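Hacer números para un segundo par de pinzas

Llevo un par de meses con una hoja de cálculo abierta en una pestaña que no me atrevo a cerrar. Empezó como una lista de la compra (dos pinzas de mano, cables, marcadores impresos) y ahora tiene pestañas dentro de pestañas, colores, notas al margen y una columna que se titula simplemente «ay». Y lo estoy disfrutando como hacía tiempo que no disfrutaba de un presupuesto.

Para quien llegue nuevo al blog: en Katene grabamos demostraciones de manipulación con pinzas de mano, las que luego sirven para entrenar las políticas de los brazos. Doblar, abrir, meter, sacar, atar. Hasta ahora tirábamos con un solo juego, compartido entre todos, y el turno para usarlo se había convertido en la reunión más larga de la semana. En mayo nos aprobaron dinero para ampliar y me tocó a mí decidir en qué se gastaba. ¡Me pedí la tarea yo, que conste!

Lo primero que hice fue equivocarme. Cogí el precio de la pinza, lo multipliqué por las que quería y pensé que eso era el presupuesto. Después me senté una tarde con la caja de repuestos delante y fui apuntando todo lo que habíamos comprado aparte en el último año: yemas de dedo, tornillería, cables con la longitud buena, cables con la longitud mala, tarjetas de memoria, marcadores que se doblan por una esquina y hay que volver a imprimir. Salían 125 pedidos pequeños. Ninguno dolía por separado, pero juntos se comían un pellizco del total que yo no había previsto en ningún sitio.

Así que la segunda versión de la hoja tiene tres bloques: lo que se compra una vez, lo que se gasta y lo que cuesta el espacio. El segundo es mi favorito porque es el que más cambia las decisiones. Por ejemplo, las yemas. Las de Stedell son más baratas, pero hay que encargarlas por lotes grandes y la entrega tarda. Las de Skorketton cuestan casi el doble y llegan sueltas, en una bolsita, a los pocos días. Con un solo juego de pinzas yo habría elegido las segundas sin pensarlo. Con varios juegos en marcha, el lote grande empieza a tener todo el sentido del mundo, y además deja margen para probar formas distintas sin que tiemble nadie.

El tercer bloque, el espacio, lo fui rellenando sobre la marcha y es donde más me ha cambiado la idea. Una cosa es el catálogo y otra ver las pinzas en la sala, con la mesa, las sillas y la gente alrededor. 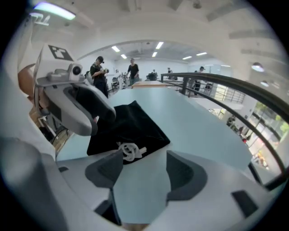

Tela y cordón, las pinzas en juego.

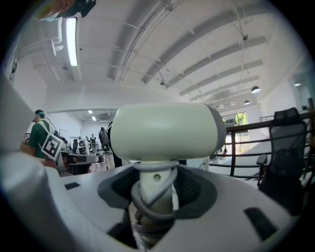

Sala de Katene, mayo

La bolsa negra con su cordón blanco merece su propia línea en el presupuesto, y no lo digo en broma. El material blando es barato, sí, pero hace falta variedad: bolsas de varios tamaños, cordones gruesos y finos, telas que resbalan y telas que se agarran. Tenía reservada una cantidad ridícula para «objetos varios» y la he subido con mucha alegría. Si vamos a invertir en más pinzas para acabar grabando siempre la misma bolsa, mejor nos quedamos como estábamos.

Luego está la mesa. Yo quería comprar dos mesas nuevas, altas, con ruedas, preciosas. Las tenía elegidas y todo. Pero la azul que ya tenemos es grande y la superficie es lisa, y cuando me puse a medir vi que admite otro puesto en el extremo opuesto si movemos un par de cosas de sitio. He borrado una de las dos mesas nuevas y con ese dinero entra una caja de transporte decente para cada juego. Me costó un poco despedirme de las ruedas – todavía tengo el enlace guardado.

La luz me preocupaba más. En la sala se mezclan los fluorescentes con lo que entra por las ventanas, y por la tarde eso cambia mucho. Pedí presupuesto de estores, de paneles de techo y de unos focos con pie que me recomendó el comercial de Clellska. De momento entran solo los focos, dos, porque se pueden mover y porque si no nos convencen sirven para el taller. Los estores los dejo apuntados para el siguiente ejercicio. Además, que haya luces distintas en las grabaciones tampoco nos viene mal, así que prefiero no correr a uniformarlo todo.

Voy con los números, que sé que es lo que me vais a pedir en los comentarios. La partida de consumibles para los primeros seis meses queda en 1.171 euros, con las yemas en lote, los cables, los marcadores y el material blando dentro. He dejado aparte un colchón para roturas, aproximadamente un 21 % de lo que cuestan las pinzas, y me parece poco, pero la primera versión no tenía colchón de ninguna clase, así que vamos mejorando.

Cosas que he aprendido y que me apunto para la próxima vez:

Pedir siempre el precio del cable junto con el del aparato. Siempre. Tengo un historial muy triste con esto.

Preguntar por la yema suelta antes de preguntar por la pinza. Si el proveedor no sabe qué contestar, ya tengo media decisión tomada.

Contar las horas de montaje y calibración como gasto, aunque las hagamos nosotros. Las puse en la hoja a precio de hora normal y la opción «más barata» dejó de serlo en el acto.

No comprar todo a la vez. Vamos a pedir primero un juego completo, lo usaremos unas semanas tal cual y luego cerraremos el resto. Así, si una montura no nos gusta o un cable se queda corto, lo corregimos en el segundo pedido.

Lo que sigo sin tener claro es el almacenamiento de datos. Con más gente grabando a la vez, los discos se van a llenar mucho antes, y tengo dos propuestas encima de la mesa que no se parecen en nada: una es comprar discos y ponerlos en el armario, la otra es pagar por mes. La primera me gusta más por carácter, la segunda me deja dormir. Si alguien que me lea ha pasado por ahí con varios puestos grabando en paralelo, que me cuente cuánto le duró el primer disco, por favor, que esa celda de la hoja sigue en amarillo.

El pedido del primer juego sale en cuanto me firmen la hoja. Ya tengo sitio hecho en la estantería y he etiquetado los cajones – con letra bonita, incluso.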